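Gretwood announce second album Halel and a short run of dates

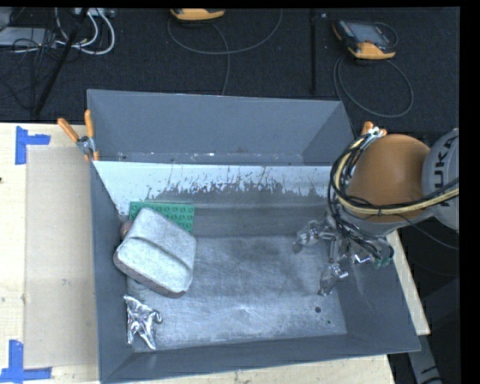

Gretwood will release their second album, Halel, in December on the Dustell label. The four-piece finished recording in the spring and have spent the months since mixing it in the same rehearsal room where most of it was written. It runs to 43 minutes and is a noisier record than the first, with less acoustic guitar and a lot more percussion. The band list sheet metal, chains and bricks among the instruments, and the drum sound on the opening track is close to what you would expect from hitting an open metal bin with sloped sides, like the gray one in the picture, scuffed floor and all. Under that there is a slow bass line and a two-part vocal that doesn't come in until the third minute.

The first album came out on cassette and download only and sold mostly at shows. Dustell picked it up for a vinyl pressing last year, and the label says that pressing is now gone. Halel will be pressed on vinyl from the start, in an edition of 1000, with a download code in each sleeve. A CD version will follow in January if there is demand for it.

Two songs from the album have been in the live set since the summer. "Low Orchard" is the quicker of them and will be the first single. "Salt Door" is the one most people who have seen the band this year will remember - it usually closes the show, and on a good night it goes on well past the length of the recorded version.

The band produced the album themselves. In a note sent out with the announcement, they said they wanted to keep the first or second take wherever possible and leave the mistakes in. Vocals were recorded late at night, after the other rooms in the building had emptied out, and a passing train can be heard at the end of side one. 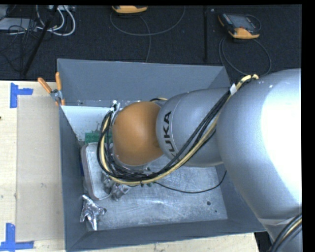 Live dates

The launch show is at Le Goff, a basement room that holds 77 people, and it will go on sale to mailing list members first. Doors are at 7:30 p.m. and Gretwood will play the album in order from start to finish, followed by a few older songs. Copies of the vinyl will be on sale at the merch table before they reach the stores.

After that come 4 more shows in the region, all in small rooms, with a different local support act at each. The band say they would like to travel further in the spring but have nothing booked yet.

Tickets and preorders

Preorders for Halel open at noon on the day the single is released, through the Dustell online store. Anyone who orders the vinyl gets the single straight away and the rest of the album on release day. Tickets for Le Goff are limited to two per person and will be held at the door under the buyer's name. The show is open to ages 16 and up.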